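发件人:Pin-yu Chou
收件人:共享工坊邮件列表
日期:7/5/22
主题:Re: 手持夹爪的指垫,大家用什么材料?

Pak-hei Tseng 写道:
> 我那把手持夹爪还是光秃秃的打印指头,夹圆一点的东西老是打滑。
> 试过缠电工胶布,两天就起边了。你们的指垫是怎么做的?
> 另外转轴那里要不要加铜套,还是直接让螺丝磨塑料?

Pak-hei 你好!

这个问题问得太是时候了,我四月以来几乎每个晚上都在折腾这个,终于有点东西可以讲。

先说指垫。我现在用的是方方正正的黑色垫块,朝里那一面带点绒绒的软质感,两边相对着装,用螺丝固定,所以换起来很快,拧下来再装一块就行。第一版我是用胶粘的,拆的时候连指头表面都撕掉一层,心疼得要命,千万别学我!
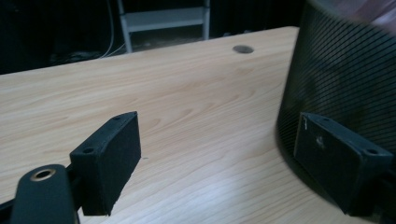

转轴我强烈建议加套。以前我也让螺丝直接磨塑料,开合了1,504次(真的装了计数器,哈哈),孔就磨成椭圆了,指尖晃得厉害。后来打印时把孔放大一点,把套压进去,手感完全不一样,顺得我坐在那里空夹了半天。压的时候慢一点,用台钳比用锤子稳得多。

还有个小经验:两块垫面要尽量平行。我在打印件底下垫过薄纸片来调角度,土是土,很管用。Ming-te Chou 说他在 Multbridge 那边的工坊是直接改模型,把指座转2度再打一版,比我讲究多了。Ming-te 你要是看到这封,能不能把文件发到列表里?

我打印用的是18%填充,指座那一段加到5层外壁,到现在没裂过。

下一步想在垫块后面塞个压力传感器,线怎么走还没想好,有做过的朋友请一定回信!

Pin-yu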